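Visit report: the Lundum glove works, Stendton

The Lundum plant sits on the east side of Stendton, in a former cannery split between two tenants. Lundum holds the ground floor and half of the second. The company opens its doors to coaches, gym owners and officials each June, and the tour runs from 9 a.m. until a little before noon. I went to see how the competition gloves are built and tested, having used the training line for several years without giving much thought to what was inside it.

The first stop is cutting. Hides arrive sorted by thickness and are checked again on site with a dial gauge at several points. Anything outside tolerance goes to headgear straps and cuffs. Panels are cut with steel dies on a hydraulic press, and the left and right panels for a pair come from the same hide where possible. The reason given was stretch. Two hides of equal thickness can relax at different rates, and a fighter will notice a looser left glove by the middle rounds.

Stitching is done inside out on post-bed machines. The thumb attachment is the slowest operation in the building. It has to hold the thumb against the fist without pulling the palm panel across, and the operators turn each shell and check the seam by hand before it moves on.

Padding was the part I had come for. The standard competition glove uses layered foam, with a denser sheet over the knuckles and a softer one behind it. The Mahmoud pattern, which Lundum introduced for smaller hands, moves the break in the foam slightly toward the fingertips so the fist closes with less effort. I tried both in the 10-ounce size. The Mahmoud closes more easily but feels thinner over the outer knuckles. The staff said the foam weight is the same in each and that the difference is in how it is spread.

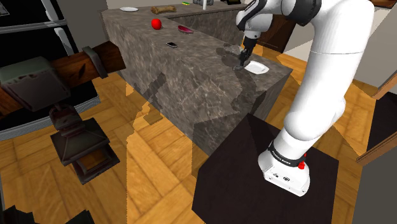 Simulated arm and gripper at a marble-patterned kitchen island.

Impact testing is upstairs. The rig is a guided drop: a weighted striker fitted with a glove falls onto an instrumented plate, and the peak force is logged against the drop number. A test run is 1022 drops, with a rest of 60 seconds after each block so the foam can recover. The number comes from an old in-house procedure and has been kept so that new results can be compared with earlier ones. Peak force climbs quickly at first, then flattens. A glove fails if the curve starts climbing again before the end of the run.

We watched roughly 12 minutes of a run on a lace-up competition model. The trace was flat throughout, as it should be at that stage. The rig does not measure twisting loads, and a visitor from an amateur club asked whether that mattered for hooks. The answer was that it does, and that a second fixture is being designed.

Zanska, the hand wrap supplier, had a table near the exit with 2 gauze weights and a semi-elastic wrap for gym use. The heavier gauze held its shape better after I made a fist several times. The lighter one bunched at the wrist.

Practical notes. Closed shoes are required on the ground floor. Ear protection is handed out before the press area and collected afterward. Photography is allowed in stitching but not at the drop rig. Parking is on the cannery side, and the entrance is the second gate, past the loading dock. Seconds are sold from a rack by the front desk, mostly training gloves with color faults. The 16-ounce sizes had gone by the time our group came down.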